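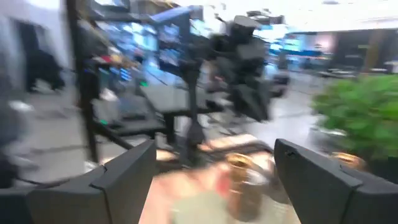

Handout 3, gripper demo: both fingers open, with the amber glass between them.

Robots at Work, notes from the open day at Wonthorpe
Wednesday, November 19, 2025

What a day! Thanks to all of you who made the trip over from Clarnthorpe. These notes pull together what we talked about on the floor, so read them before the next lab.

Wide opening first. A gripper that comes in with its fingers well apart can be a little wrong about where the glass is and still end up around it. Try sketching the approach from the side and from overhead, and mark where a small error would make one finger touch early — that was my favorite discussion of the day.

Second, the view from the wrist. It moves with the arm, so a fast move smears the background while the fingers stay sharp. A fixed view holds still, but things on the table can block it. Think about a low stand with open sides and a top full of small holes: which parts could a fixed camera see past?
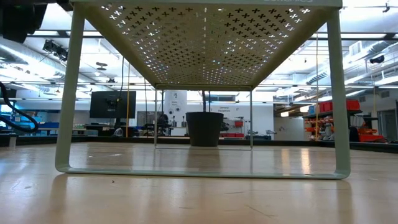
Kristýna Tóth wondered whether slowing the arm for the last stretch would do more good than adding another view, and she would like the class to test both.

Great question, and we will! In January each group gets 8 tries at normal speed and 8 at slow speed with the Skirnia arm. Write down every miss, and say which finger touched first.

Reading: Kolář notes, section 9.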